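Korwood Cell 6
Print | E-mail this article
Reading time: 3 minutes

Korwood Cell 6 is a simulated single-arm work cell used for testing grasp routines on household objects. It was built on the Fekel simulator and is set up from a scene file, a robot file and a table of joint limits.

Layout

The cell consists of one white arm on a dark brown wooden pedestal block, placed at the corner of a marble countertop. The counter outline is an irregular polygon, stored as a separate collision mesh. Objects are drawn from the Valtutine set and dropped from a low height at load time, so they may come to rest at odd angles or on top of one another.

Before a run the arm is moved to its start pose, with the gripper open to its preset and clear of the counter. The pose is checked by eye in the viewer and then against the joint table – a mismatch in either stops the run. 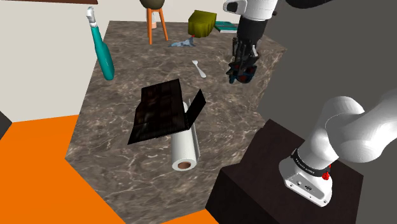
Upkeep

The most common fault is a drifting base. If the pedestal is moved without updating the robot file, the arm loads at the old position and the wrist misses its targets by a fixed amount. The repair is to copy the pedestal position into the robot file and reload.

Finger joints may shake on contact when the solver is set too coarse. The default is 8 solver steps; values under 3 are not supported. Long, thin items such as forks are the usual test, as they can sink into the counter at low settings.

Seed 1313 is kept as the reference layout. It is reloaded after each change to the collision mesh.

Comments (3)

tk_bench: The base offset fix also applies to Cell 5. Same file, different line.

Chmielewska: Raising the solver steps slowed my runs by around a third. Worth noting in the text.

arm_user: Does the joint table need to be reloaded too, or only the robot file?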